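23/08/2020
Notebook 2, paper conservation bench — deacidification trial, Costello ledgers

Second set of leaves out of the bath this morning. Same calcium hydroxide solution as the June set, immersion held at 16 minutes. Treasa wanted 12 but the iron gall entries on the early leaves were stable under the spot test, so I left it as written in the protocol. No feathering seen on any of the ruled lines. Slight colour shift on the red column headings, recorded on the treatment sheet.

Surface pH with the flat electrode, after overnight drying between blotters: well up on the untreated controls, but the gutter side still reads lower than the fore edge. Same pattern as last time. I suspect old animal glue in the gutter is holding the solution off. Nele thinks the leaves are overlapping in the tray. Could be both. Next set goes in singly on polyester web and we will see if the gap closes.

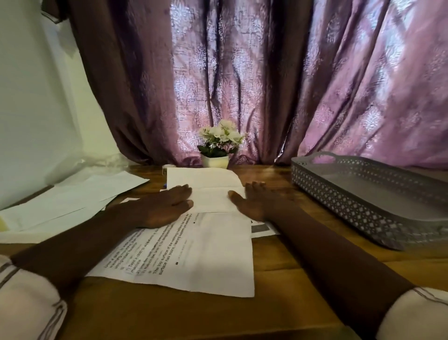
Leaf 861 has the long tear from the tail up into the third column. Mended with the lighter tissue and wheat starch paste, thin, applied from the verso. The first mend lifted at the tail end and had to be redone — paste too dilute, my fault for using the end of the old jar. Fresh batch made, strained twice, in the fridge, labelled.

Blotters: the new ones shed fibre. Katia to ask the supplier whether it is the same grade as before. Until then use the old ones and change them more often.

To do
Recalibrate the pH meter, drifting at the high end.
Order polyester web.
Ask Sorcha for the binding notes on the Ulter volume before anyone touches the spine.
Humidity logger in the drying cupboard has a flat battery, no readings for last night. Enter as a gap, do not interpolate.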